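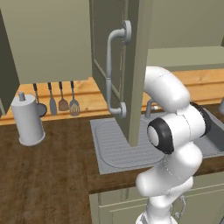 Kitchen arms reach Hernville canteen in January, or so the memo says

Management has told the 40 of us on the Belkadi kitchen crew that the Otavo arm will "free up hands" for better work. What better work? The memo runs to 2 pages and doesn't say. So far everything the arm knows comes from simulated kitchens, with cabinets, sinks and utensil racks drawn on a computer. Our supplier claims 2445 practice runs. Fine — but how many were at noon with the line out the door?

Bendik Magnusson, our shift rep, has asked for three things in writing: who stops the arm when it gets in the way, who cleans it, and whether the early prep hours stay on the schedule. He got an answer to the second one. It's us.

Bring your questions to the Bomotberg break room before the next shift meeting.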